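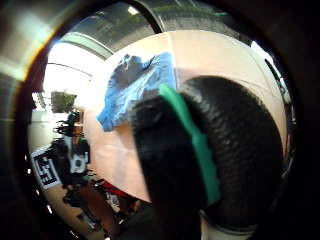 Figure 1. View from the camera on the hand-held gripper, with the operator's gloved thumb in the foreground.

Demonstration Visit: Teaching Robots by Hand
Course handout for the Introduction to Automation module
Issued Apr 17, 2021

1. Purpose of this handout

This handout supports the demonstration visit to the Trevia workshop in Jelau. It should be read before the visit and brought on the day. It sets out what will be shown, the terms that staff will use, the written work that follows and the rules that apply on site. Students who have completed the reading on grippers and end tools may pass quickly over section 3, although the remarks on wide-angle lenses are not covered elsewhere in the module.

The visit counts towards attendance. It carries no mark of its own, but the written report described in section 7 makes up 20 per cent of the module.

2. The host

Trevia maintains a workshop and a small teaching room in Jelau. Its work concerns the handling of soft and irregular goods, including cloth, packaging, bagged items and other objects that do not keep their shape when picked up. The workshop opens its doors to colleges each June and receives single groups at other times by arrangement.

Two systems will be named repeatedly during the visit. Barua is the hand-held gripper tool with which people record tasks. Juvix is the software in which the recordings are sorted, checked and prepared for training. Students should take care to keep the two apart in their reports. In previous years several reports attributed to the tool work that is done by the software, and marks were lost as a result.

3. Background

3.1 Teaching by demonstration

An industrial arm is traditionally programmed point by point. An engineer moves it to a position, stores the position, and repeats the process until the whole path has been described. The method is well suited to work in which every part arrives in the same place and in the same condition. It is poorly suited to a folded cloth, which will lie differently each time it is put down.

In teaching by demonstration, a person performs the task and a record is made of what was seen and how the tool moved. A control program is then trained on a large number of such records. The program learns a relation between the camera view and the next movement of the gripper. No path is stored.

3.2 The hand-held tool

The person demonstrating holds a gripper with a camera fixed to it. The record therefore shows the task from the position of the tool. When a similar gripper and camera are later mounted on a robot arm, the view available to the arm should resemble the view in the training records. The closeness of this match is one of the main points for discussion during the visit.

A hand-held tool can be taken into an ordinary room and used without an arm being present. It also allows the operator to feel some resistance from the object being gripped. Against this, the operator may move in ways that an arm cannot follow. A wrist turns quickly and an elbow can pass round an obstacle; the arm has its own limits of reach and speed. Recordings that exceed those limits must be found and set aside.

3.3 The wide-angle lens

Figure 1 shows the strong bending that is usual with a very wide lens. The room curves round the middle of the picture, a person to the left appears sideways, and the corners fall away into a dark circular border. Objects close to the lens are greatly enlarged. The black glove with the green band across it is a thumb, yet it takes up much of the lower part of the view.

The wide view is chosen so that the surroundings remain visible while the tool is close to its work. Fixed features of a room help the software to estimate how the tool has moved between one moment and the next. A narrow lens held close to a plain surface may offer very little from which to make that estimate. The large pink surface in Figure 1 is smooth and matte, and would be a useful case to consider in this respect. The crumpled blue material upon it offers folds and edges, but a soft object may itself be moved, and so cannot be relied upon as a fixed point.

Students should also note the very bright area on the left of the figure, where detail is almost entirely lost. Exposure will be discussed in the second part of the visit.

4. Order of the visit

Part A. Reception and safety talk. The group will be received in the teaching room. Bags and coats are to be left there. The safety talk must be attended in full, and late arrivals cannot be admitted to the workshop floor until it has been repeated.

Part B. Recording. A member of the Trevia staff will record a short handling task with the Barua tool. The task will be carried out slowly at first and then at normal working speed. Students will stand behind the marked line and should observe the hand, the tool and the live view in turn.

Part C. Student recordings. Students will work in groups of 2. One will hold the tool while the other keeps the log sheet, after which they will exchange places. Each pair will be asked to pick up a soft item, move it to a second position and release it. The aim is a clean recording. Speed is of no importance.

Part D. Checking. The recordings will be opened in Juvix. Staff will explain how the start and end of each attempt are marked and on what grounds a recording is rejected. Students will apply the same grounds to their own work.

Part E. Arm demonstration. A control program trained by the host will be run on an arm. The training set for this program holds 526 recordings, from which 500 were retained after checking. The remainder were rejected, and staff will be prepared to discuss the reasons. Students should expect the arm to fail on some attempts and should record failures with the same care as successes.

Part F. Questions. Questions on wages, contracts or named customers of the host should not be raised.

5. Points to observe

The following points are intended to guide note-taking. It is not necessary to address all of them.

The position of the hand. Consider which parts of the operator's hand enter the camera view and whether they hide the object. A robot arm has no thumb, and anything visible during recording that will be absent later is a possible source of error.

The background. Consider how much of each view is taken up by the room and how much by the task. Note whether people, plants, signs or other items in the background might change between recordings, and what effect a change might have.

Contact. With a soft object, it can be difficult to judge from a picture when the grip has closed. Note what other signals the tool supplies.

Release. Students tend to watch the grasp and neglect the release. Cloth may cling to a finger or fall open when let go. Both should be looked for.

Variation. A set of recordings in which the object always begins in the same place teaches very little about any other place. Note how the staff vary the starting position, and whether they do so by plan or by habit.

6. Conduct and safety

Flat, closed shoes are required. Long hair must be tied back and lanyards removed before entering the workshop floor.

Students must remain outside the marked area while the arm is powered, including when it is standing still. A stationary arm may be waiting for its next instruction.

Gloves will be issued by the host for Part C and must be returned. Any student with a skin condition or allergy that may be affected by gloves should inform the module office in advance.

The tool records whatever is before it. Students who do not wish to appear in recordings should say so at reception, and will be given a place out of view. Private photography is permitted in the teaching room only.

7. Written report

Each student will submit an individual report. Pairs may share their log sheets but not their text.

The report should contain an account of one recording made in Part C, with the log sheet attached; a decision as to whether that recording should be kept or rejected, with grounds; a comparison between the view from the hand-held tool and the view from the arm; and a short proposal for one change to the recording method. The proposal will be judged on its reasoning. Costly equipment will not improve the mark.

Figure 1 may be reproduced in the report provided that the figure number of this handout is given.

8. Preparation

Before the visit, students should revise the notes on camera models and lens distortion, read the host's safety sheet and bring a signed copy, and complete the practice log sheet supplied with this handout. Spare log sheets are held at the module office.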